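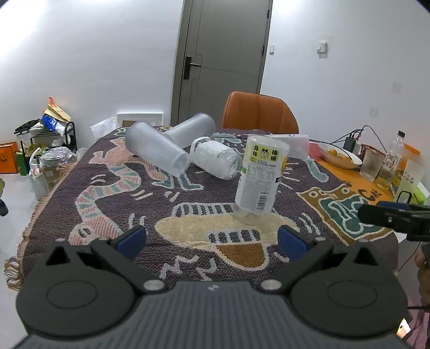

Frequently Asked Questions - Milodmont Throws and Blankets

Last updated July 24, 2025

Ordering

How long does an order take to ship?
Stock designs leave our Brurkard warehouse within 3 business days. Custom work takes longer, and the date is given on your order confirmation.

Can I change my order after I place it?
Yes, until you get the shipping email. Write to the order desk with your order number in the subject line. Once a parcel has a label on it we can't open it again, so you would need to send the blanket back and reorder.

Do you ship outside the United States?
We ship to Canada and Mexico. Duties are paid by the buyer on delivery and we can't work them out for you ahead of time.

Do you sell to stores?
Yes. Harriet Alcantara handles wholesale accounts. The opening order is $525, and you can mix designs and sizes.

Fabric and design

What are your throws made of?
The standard line is all cotton. The Nogueira line is a cotton and recycled polyester blend. It is a little lighter and dries faster. The label sewn into the corner tells you which one you have.

Is the design printed on?
No. All our throws are woven, so the pattern is part of the cloth. You will see it on the back too, with the colors switched around.

Why does mine look different from the one on my screen?
Screens vary, and so does yarn. We dye in batches, and two batches of the same mustard can be a shade apart. If you are buying a pair and want them to match, say so in the order notes and we will pull both from one batch.

Who draws the patterns?
Most of the current ones are by Érica Pacheco. Marcelino Lopes did the older geometric set, which we stopped weaving in March. There are no plans to bring it back.

Can I have my own drawing woven?
Yes. Send a flat drawing with no more than six colors. Thin lines and small lettering don't weave well, and we may ask you to simplify them. The setup fee is $255 per design, charged once.

Washing and care

How do I wash a throw?
Cold water, gentle cycle, mild soap. Wash it alone the first time. Skip bleach and fabric softener.

Can it go in the dryer?
Low heat is fine for both lines. Take it out while it is still slightly damp and lay it flat. Cotton throws shrink a little in the first wash - we allow for that in the sizes we list.

The fringe is tangled. What now?
Comb it with your fingers while damp. Trim any stragglers with scissors but don't pull them.

I found a loose loop. Is it ruined?
No. Don't cut it. Push it through to the back with a blunt needle.

Returns

What is your return policy?
Unwashed throws can come back within 30 days for a refund. Custom pieces can't be returned unless there is a weaving fault.

Who pays return postage?
You do, unless we sent the wrong item or it arrived damaged. In that case Jailson Rezende at the order desk will email you a label.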